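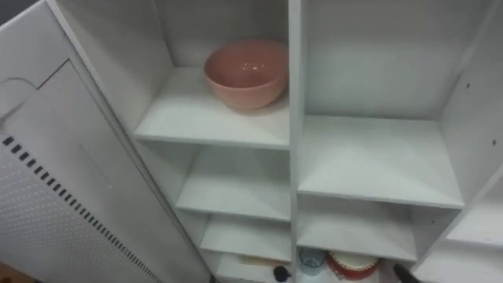

The Long Goodbye to a Full House

Print this article | E-mail this article

Last updated: June, 4:15 p.m.

Ida Reinholz has lived in the same brick house on the north side of Plultmont for most of her adult life. She raised two sons in it, buried a husband from it and ran a small sewing business out of the back bedroom. In the spring she signed a lease on a one-bedroom apartment near the river, and since then she has been deciding what goes with her.

"The furniture was easy," she said. "I measured the walls and I could see what would fit. The drawers are what take the time."

Moves like hers have become steady work for Gashaw, a local company that helps older residents leave large homes for small ones. Shewit Woldegiorgis started it after doing the same job for her own parents, who had filled a garage, a basement and a rented storage unit. She found movers who would carry boxes and dealers who would buy the good chairs. She did not find anyone who would sit at the kitchen table and go through the papers.

The company now has 13 employees. A typical job runs three weeks and costs up to $3,550, not counting the truck. Woldegiorgis charges by the hour and gives a written estimate after the first visit. She does not sell anything on a client's behalf, and she does not take a share when a dealer does.

The first visit is mostly talk. Woldegiorgis asks to see the floor plan of the new place before she looks at anything in the old one. If there is no floor plan, she goes and draws one. She marks the doors, the outlets and the closets, and then asks the client what they do on an ordinary morning.

"People want to start with the photographs," she said. "I put the photographs in a box and we do them at the end. If you open them on the first day, the first day is over."

She starts with linens. Most households she visits own far more sheets and towels than beds and bathrooms, and few people feel strongly about a pillowcase. After linens come the kitchen, then clothes, then tools. Books are slow. Letters are slower, and she tells families to plan on taking them along unread.

Reinholz's kitchen took two mornings. She kept a cast-iron pot, her mother's rolling pin and four place settings. A set of good china with a gray rim went back and forth between the keep table and the give table for most of a week. Neither son wanted it. Her granddaughter, who is in college, asked for the gravy boat and got the whole set.

The resale market for what is left has changed. Dark dining sets that once brought real money now sit for months, according to dealers along Sirov Street, where three secondhand stores share one block. Small lamps, hand tools and plain wool blankets sell the same week they come in. Pianos are hard to give away. One store has a sign by the register saying it will not look at another one until fall.

Families can be harder than furniture. Woldegiorgis has had clients whose children flew in for a weekend and undid a week of sorting — pulling things back out of bags, arguing over a clock. She now asks everyone with an opinion to send her a list before work begins. If two names are on the same item, the client decides, and the decision goes in writing.

She also turns down jobs. When the person moving has not agreed to move, she tells the family to call her later.

Reinholz had agreed, but she did not like it. The stairs had become a problem, and so had the furnace, and the yard needed 60 bags for the leaves last fall. She missed the sewing room before she had left it. The new apartment has a closet off the hall, and she plans to put the machine there, with the door taken off and a light on the wall.

The house is due to be shown to buyers before the end of the summer. Her neighbor has asked for the rosebush by the side steps and will dig it up when the weather cools. The sewing table is already sold. A young man came for it on his lunch hour, and she gave him the pincushion too.

Contact us | Copyright Plultmont Monthly. All rights reserved. | Back to top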